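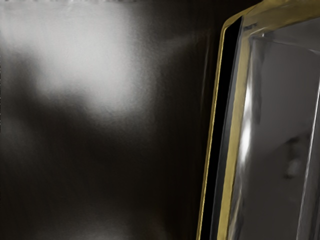 Floarea Ilie me contestó en otro hilo que para piezas transparentes no comprara nada hasta haber visto el brazo trabajar con mis propias piezas, y que el dinero de la simulación iba en una partida aparte. Abro este tema porque me quedaron dudas y allí ya nos habíamos desviado.

Tenemos un taller de faroles y vitrinas pequeñas, de vidrio con perfil dorado. Queremos automatizar un solo paso: tomar la pieza terminada de la mesa y dejarla en la bandeja de embalaje. Hasta ahora se hace a mano y es donde más roturas hay. Hemos montado la celda en simulación para probar alturas de cámara y posiciones de agarre antes de pedir presupuesto en firme. La superficie de la mesa la hemos puesto oscura y con veta vertical, y da unos reflejos blancos bastante grandes. El vidrio también refleja, sobre todo junto a la esquina redondeada del marco.

Tengo dos ofertas. Una es de Wurken, con brazo, controlador y pinza en un mismo paquete. La otra es de Rocha, que vende el brazo solo y deja la pinza y la cámara por cuenta del cliente. La de Rocha sale más barata sobre el papel. El plazo que me dan es de 7 semanas en los dos casos. Embalamos 102 piezas por turno, un turno al día.

Lo que quiero saber es qué partidas suelen olvidarse, si me conviene ventosa o pinza de dedos, y si merece la pena gastar en una cámara de profundidad buena o con una normal y la luz bien puesta alcanza.

Asanka Patwary
Oct 11, 2026

Floarea Ilie

Contesto por partes.

Cámara. Las de profundidad fallan con vidrio. Unas devuelven huecos, otras miden lo que hay detrás. Puedes pagar una muy cara y seguir igual. Yo buscaría la pieza por el perfil dorado, que es opaco, y usaría la geometría conocida para deducir el resto. Para eso sirve una cámara normal con luz difusa. Ojo con el perfil, que brilla, y según el ángulo la imagen se satura en un tramo y pierdes el borde. Un filtro polarizador cuesta poco y se prueba en una tarde.

Mesa. Si en simulación ya te aparecen manchas blancas grandes, cambia el material antes de cambiar de cámara. Una lámina mate sobre la mesa es lo más barato de todo el proyecto. Mantén el fondo oscuro si el perfil es claro, porque el contraste te ayuda, pero quítale el brillo. Y no te fíes del todo de cómo resuelve los reflejos el programa. Sirve para comparar posiciones entre sí. Para decidir la exposición necesitas la pieza real.

Pinza. Ventosa si tienes una cara plana y limpia de tamaño suficiente, y si el vidrio está bien fijado al marco. Si el vidrio tiene holgura, al levantar tiras de la junta y no del marco. En ese caso, dedos con recubrimiento blando y agarre sobre el perfil. Si las piezas pueden llegar inclinadas, la ventosa necesita fuelle. Pide las dos a prueba.

Partidas que faltan casi siempre:

Base o bancada, anclada al suelo.
Vallado o escáner de seguridad, según salga la evaluación de riesgos.
La propia evaluación de riesgos y la documentación de la celda.
Aire comprimido o generador de vacío, si vas con ventosa.
Repuesto de ventosas y de recubrimientos.
Horas de integración. Suele ser lo más gordo después del brazo.
Formación de dos personas, por si una falta.
Piezas que vas a romper durante la puesta en marcha.

Con eso sumado a la oferta de Rocha, vuelve a comparar. En mi caso la diferencia con el paquete completo se quedó en 725 euros, y me tocó a mí coordinar a tres proveedores. No lo repetiría.

Wivlow

Nosotros pusimos ventosa y bien. Compra la buena, las baratas se cuartean.

Premidness

De acuerdo con casi todo lo de Floarea. Añado dos cosas.

Con un turno y ese volumen no necesitas un brazo rápido. No pagues por velocidad. Mira el alcance y la carga con la pinza montada, que la gente calcula el peso de la pieza y se olvida del resto. Con vidrio vas a ir despacio de todas formas.

La otra es el plazo. Las semanas que te dan son de entrega, no de puesta en marcha. Si quieres tener la celda trabajando en junio, pide que el contrato ponga una prueba de aceptación con tus piezas y deja sin pagar el último tramo hasta que pase. Nosotros pedimos 53 ciclos seguidos sin rotura ni intervención. Al proveedor le pareció mucho y acabó firmándolo. Define también qué cuenta como fallo, porque una pieza rayada en el dorado tampoco la puedes vender.

Si alquilan el equipo por un mes, pregunta precio. Algunos lo descuentan de la compra.

Asanka Patwary

Gracias. Voy a cambiar el material de la mesa por uno mate en la simulación y a pedir a Wurken que desglose la integración, que viene en una sola línea. El vidrio va sellado al marco, así que empezaré preguntando por la ventosa con fuelle. Lo del alquiler no se me había ocurrido, lo consulto con los dos.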